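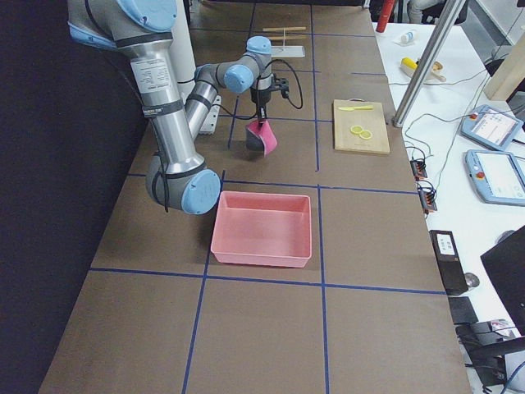 Photo courtesy of Jurska

Put tape on your table

Most advice about a messy kitchen tells you to own less. I own a normal amount of stuff, and I have stopped apologizing for it. My trouble was that nothing on the table had a place to stop. A cup went wherever my hand happened to be when I was done with it. So did the mail, the towel and the cutting board.

My fix was painter's tape. I ran strips down the length of the kitchen table and more strips across it, and ended up with rectangles big enough to hold a bin or a small stack of plates. I think more people should do this, including people who care how their house looks.

I understand the objection to the way it looks. Blue tape says a job is unfinished. My table in Ororari is 17 years old and cost $750 when I bought it at Lakatos, which was a lot for me then, and it took me a while to put the first strip on it. But I had been covering that table with junk mail for years, so I was hardly protecting the view.

Lines make people put things down more carefully. A parking lot without stripes holds fewer cars, and everybody in it is slightly angry. A table works the same way. When a plastic bin sits mostly inside its rectangle, the space next to it is plainly free, and you can set a board down there with a couple of lemon slices on it and get on with things. Without the lines, the bin drifts toward the middle and the board ends up hanging over the side.

The bin matters too. I use one shallow bin, open at the top, and it starts the evening empty. Anything on the table that doesn't belong there goes in. I carry it through the house and put things away room by room. Lids and drawers and labeled compartments slow this down. If I have to open something before I can drop a cup in it, the cup stays on the table.

Cloth is the hard case. A cup has a shape and keeps it. A towel covers whatever is under it, takes up two squares, and looks put away when it has only been let go of. I used to fold mine. Now they go in the bin the way they are, and the folding happens in the laundry room, where there is a shelf for them.

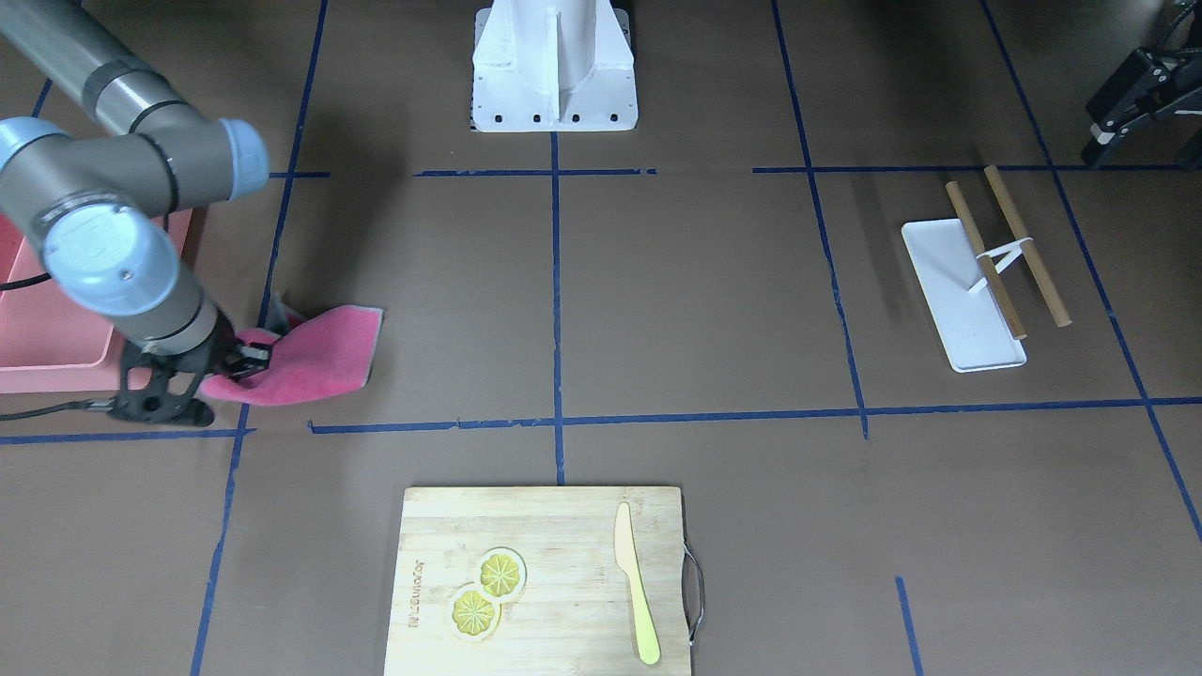

Tape is fine for one person, a reader wrote in after I first mentioned this in the Trunum newsletter, but in a house with kids you will spend your evenings telling people which square the cereal goes in, and you'll be the only one who knows. The same reader said a bin by the door had done more for them than any system on top of a table.

I take the point about the door. On the rest of it, I don't assign squares to things. A rule like that would last until Friday. The lines say where one thing ends and the next can begin, and anyone can see that without being told. The only square with a fixed job at our table is the bin's, and I would give that one up if people fought over it.

I will grant that tape is easy to do badly. It gets wavy when you pull too much off the roll at once. It wrinkles when you try to correct it. Where two strips cross you get a double layer, and crumbs collect along the edge. Old tape can leave glue behind, so I replace mine every 2 months and wipe the table down in between. If you have a finish you're worried about, try a short piece on the underside and leave it there for a week.

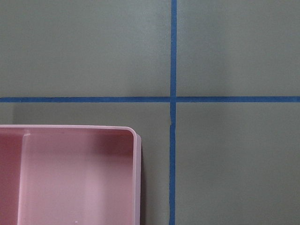

Blue tape laid in crossing lines on a work surface.

None of those flaws bother me enough to quit. A crooked line still divides a table. I have seen kitchen remodels described as costing "only" $2,000, with new organizers for every drawer, and the counters in the after pictures have nothing on them at all. People don't live that way. They cut a lemon and leave the knife on the board. I would like to see more kitchens planned for the half hour when supper is being made, when the board is out and so is the towel.

Start with the table you eat at. Clear it, tape it, put an empty bin in one of the middle squares and leave the rest alone for a few weeks. If you hate it, the tape peels up.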